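Care of White Work Surfaces
Clegg workshop notes, revised April 27, 2025

A matte white top shows every graphite smear and glue spot. Wipe it with a barely damp cloth and one drop of dish soap, then dry it at once. Melamine pads cut the matte finish and leave shiny patches – keep them off it.

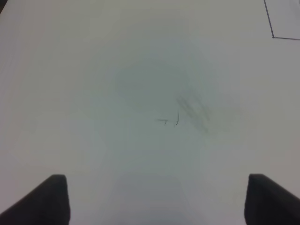 Matte white surface, close up.

Dried white glue lifts with a plastic scraper held at 30 degrees. Soak stubborn spots for 2 minutes under a wet rag first. Epoxy has to be pared down in thin layers.

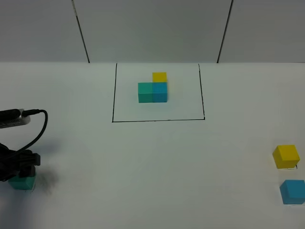 Permanent marker comes off with isopropyl alcohol on cotton. Blot, turn the cotton, blot again. Rubbing in circles spreads the dye. Panya Intarasuk tested this on the Ditwood bench in September and found no dulling after 35 passes.

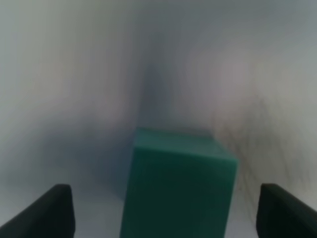 Can the surface be waxed?
Leave it bare. Wax yellows and transfers to workpieces, where it stops paint from sticking.

Deep scratches need wet sanding with 1,000 grit, straight strokes only. Test under the overhang first.

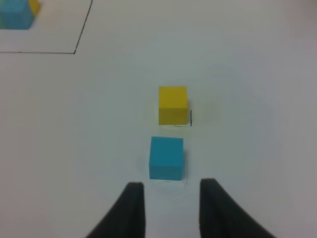
Light blue cube on the white top.

Store solvents below bench height, caps tight.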